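MUS 214 Songwriting and Record Production
Handout 6: Splits, credits and session paperwork
Instructor: Orsolya Hegyi 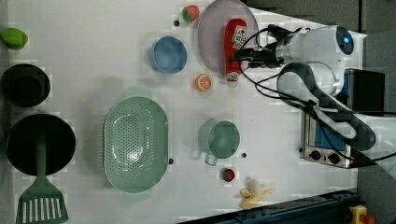 Handout 5 covered the two copyrights in a recorded song. Keep it at hand, as the terms composition and master are used below without further definition.

1. Composition splits

A split is a percentage share of the composition. The shares of all writers add up to 100 percent. In the absence of a written agreement, co-writers in the United States are generally presumed to own equal shares, whatever each of them contributed. Two writers who finish a song with a third person in the room for the last verse may find that each of them owns a third of it.

Splits are set in one of three ways:

Equal division. Everyone who takes part in the writing session gets the same share. Common in Nashville rooms and in bands that want to avoid arguments.

Division by element. Half to lyrics, half to music, each half then divided among the people who worked on it. In this method the topline melody counts as music. Beat makers often ask for the full music half, which leaves the melody writer with nothing on that side. Settle this before the beat is used.

Negotiated division. Any other figures the writers agree to.

An arranger, session player or engineer is not a writer by default. A session player who invents a riff that becomes the hook has a case, and the case should be dealt with on the day.

2. The split sheet

One sheet per song. It needs:

Working title and any alternate titles
Legal name of each writer, plus stage name if used
Performing rights organization and IPI number for each writer
Publisher of each writer, or "self-published"
Percentage for each writer
Samples or outside material used, yes or no
Signatures and date

A stage name alone is not enough. Siv Haugland, who gave the guest talk in September, released her first EP under the name Husow and registered two of its songs that way with no legal name attached. The royalties were held as unmatched until the entries were corrected.

If a writer has not yet joined a performing rights organization, leave the field blank and write "pending". Do not enter someone else's number.

3. Producer terms

The producer is usually paid in two parts: a fee (or an advance against royalties) and points on the master. One point is one percent of the royalty base named in the contract. Read the definition of the base first. Three points on net receipts and three points on retail price are different amounts of money.

Producer points concern the master only. If the producer also wrote, the writing share is a separate matter and goes on the split sheet.

Worked case. The duo Grarnix record a single at Skjelbred, a rented room. The producer takes a fee of $200 and 10 percent of the artist's net master income. After costs, the single brings in $2,000 on the master side. The producer is owed $200 in royalties. If the contract calls the first $200 an advance, nothing further is due yet, as the royalty has only just repaid it. If the contract calls it a flat fee, the $200 royalty is paid on top. The word used in the contract decides it.

4. Session files and metadata

Deliver the following with every mix:

Main, instrumental, a cappella and clean versions
Stems, all starting at the same point, with no master bus processing unless the label asks for it
Tempo, key and sample rate in a text file
Full credits, spelled as they are to appear
ISRC for each version – a remix or a live take needs its own code

Put the song title, version and sample rate in the file name. "Final" is not a version.

5. Assignment

Use the Plastari session folder on the course drive. It holds 21 takes, a chat log between three writers, and an unsigned split sheet. The chat log and the sheet disagree in two places.

a. Fill in a corrected split sheet. Mark any field the folder does not let you complete.
b. Write one page on the bridge lyric: who wrote it, and what in the log supports your reading.
c. Draft the producer clause, stating the royalty base.

Hand in all parts as a single PDF by 9 March 2022. Late work loses one grade step per day.

Reading for next class: course pack, chapter on mechanical royalties, up to the section on foreign collection.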